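What is inside a computer?

Some people say a computer is a kind of brain. Is it? Brains don't have screws. Take the side off a desktop computer and you mostly find metal, wires and one big green board.

The green board is the motherboard. Small parts sit on it, and cables bring in power.
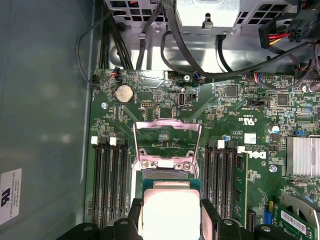
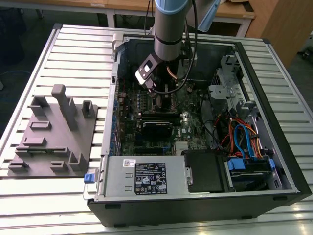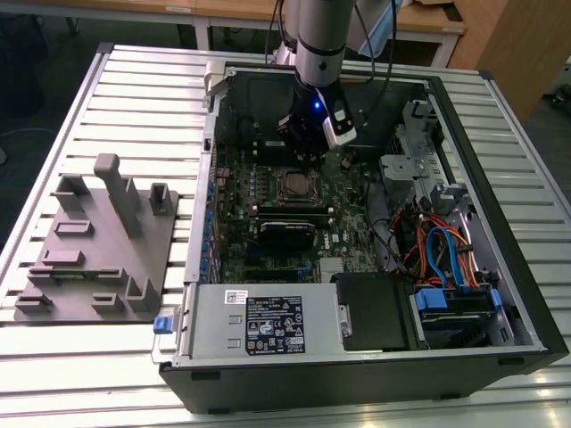

Does it think?

Not the way you do. It follows instructions, very fast. "Clever" is a word for adverts, so be careful with it.

Why so many colours?

Wire colours help people tell one job from another. Don't trust them blindly, though. Ask a grown-up, and never open a computer that is plugged in.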